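Carrying Water on Long Walks: Notes for the Saturday Session
Dayana Salinas, Pikedside Walkers 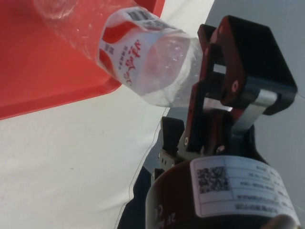 Plastic water bottle with a red and white label, on a red background.

Start with a show of hands. Who has run out of water on a walk? Who has carried so much that their shoulders hurt the next day? Wait for both.

Say who I am. I lead the longer walks for the club, mostly the Nandusthorpe loop and the ridge path above it. I'm not a doctor. Anyone with a heart or kidney condition should ask their own doctor how much to drink.

Part one: how much to carry

People want one number and I don't have one. It depends on the heat, the climb, your size, and how fast you go. The way to find out is to write it down. Note what you left home with and what was still in the pack when you got back. Do that for a few walks in different weather and you'll have a better answer than any chart.

My own example: on the Nandusthorpe loop in cool weather I drink less than half of what I drink there in September, when the afternoons are still hot and the grass on the south side has no shade at all.

Mention that water is heavy. A liter weighs a kilogram, a little more than two pounds. Going from one liter to three is something you feel on the first hill.

Part two: what to carry it in

Hold up the steel bottle. It lasts for years and it survives being dropped. It is also the heaviest thing in my pack before I put anything in it. Pass it around.

Hold up the bladder and hose. Good for people who forget to drink, since the hose is right there. Hard to clean, and hard to see how much is left. Ask Ximena Espinoza to show how she dries hers with a whisk pushed inside to keep the sides apart.

Store-bought bottles: light, cheap, and easy to squash down when empty. They fit most side pockets. The thin ones crease and can split along a crease, so I don't put one next to a sleeping bag. Take them home with you. The bins at the Ventura trailhead are usually full by noon.

Pause for questions on gear. Keep this to 15 minutes or we lose the last part.

Part three: refilling on the way

Show the map. There are 2 taps on the ridge path, one at the parking lot and one behind the chapel. The chapel tap gets shut off in winter.

The stream at Werska looks clean and has cattle above it. Filter it or boil it. If you use tablets, read the packet for the waiting time and wait that long. Cold water takes longer.

Tell the story of the dry spring. The guidebook said there was a spring past the second gate, more than 300 feet below the summit. I planned a whole day on it and found a muddy hoofprint. Walked out thirsty. Since then I don't count a source until somebody has seen it running that month.

Part four: drinking it

Small amounts, often. Drink before you set off. Eat something salty on a long hot day, and don't force down water you don't want, because too much plain water can make you ill as well.

Signs to watch for in other people: headache, stumbling, going quiet, getting short-tempered. Stop, find shade, sit them down. If they're confused or being sick, call for help.

Close with the sign-up sheet for the next ridge walk. We meet at the Pikedside bus stop at 7:30. Handouts are by the door.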